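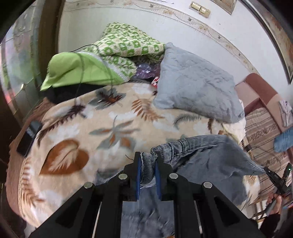

Dulce Solís doubts that the planner ever planned anything. She wrote most of it, so she gets to say so. "We had a box in the diagram labeled 'planning,' and people would nod at it," she says. "Then you read the code and it was a list of if statements and a timer."

Solís leads software at Trekel, which makes a control stack for robots that handle clothes and bedding. The company has spent the past year telling buyers that its new release, Candine, can fold and sort knitwear in an ordinary home. I have heard that from other companies, and I went in expecting to hear it again. What I got was a long complaint about cuffs.

A ribbed cuff, Solís says, is where the perception code goes to die. It stretches, it doubles back under itself, and from above it looks a lot like the hem. Candine's model has to pick a point to close on before it knows which layer it will get. "You ask it for one layer and it reports one layer, very confident, 0.9 something. I don't believe that number. I've told the sales people to stop putting it on slides."

The training set for knit garments holds 3,521 demonstrations, all done by people with hand-held grippers. After her team went through them by hand in June, 1,424 were left. The rest had timing problems between the two hands, or a grasp label that didn't match what the fingers were doing. I asked whether that worried her. "It worried me that we'd trained on it for months and the scores looked fine."

The scores come from Trekel's own test suite, and here we disagreed. The suite replays recorded grasps and checks whether the software would choose a similar point. It doesn't pull on anything. Solís defends it as a cheap filter that catches bad builds overnight. I think a test that can't drop a sweater tells you very little about dropping sweaters, and she half agreed. "It finds crashes. It finds when somebody swapped left and right. Okay, fine, it doesn't find much about cloth."

She was more willing to defend the change she made to the controller. Older versions sent each hand its own path and hoped they would meet. Candine sends both through one loop running at 15 updates a second, and if one hand slips, the other is supposed to stop pulling. The rule that decides what counts as a slip is still hand tuned. "There are 2 thresholds in there that I set while eating lunch," she says. "They have survived every rewrite. I would love for someone to take them away from me."

Why not learn the thresholds too? She tried. The learned version did better on towels and worse on anything with sleeves, and no one on the team could say why, so it came out. She keeps the branch around.

Vindov, a rival, says its system needs no hand-set values at all. Solís laughed at that, then asked me not to make it sound mean. "Maybe they don't. I'd like to see their config files."

On the bigger promise, a machine that does the laundry while you're out, she wouldn't give me a year. She did say that patterned blankets under a garment still cause false edges, and that the fix so far is more data — the same answer she would have given before Candine. The release ships anyway. Watkins, the first customer, has agreed to run it with a person watching, and Trekel's contract lets that person press stop as often as they like without it counting as a failure.

I asked who came up with that clause. "Not engineering," she said.

September 10, 2024

Comments (3)

penrose_k
Throwing out more than half the demos and then saying the old scores looked fine is the whole story. What do the scores look like on the cleaned set? Did you ask?

Marta in QA
We have a replay suite like that too, for a different kind of arm. It's good for left/right swaps, she's right. Management reads it as a pass rate for the robot and I have given up correcting them.

dlw
Stop presses should count. If I have to stop my dryer four times it's a broken dryer.

Related
Reading a grasp log without fooling yourself
Two arms, one clock: sync problems in bimanual control
Does your simulator know what a sleeve is?

Shares: 15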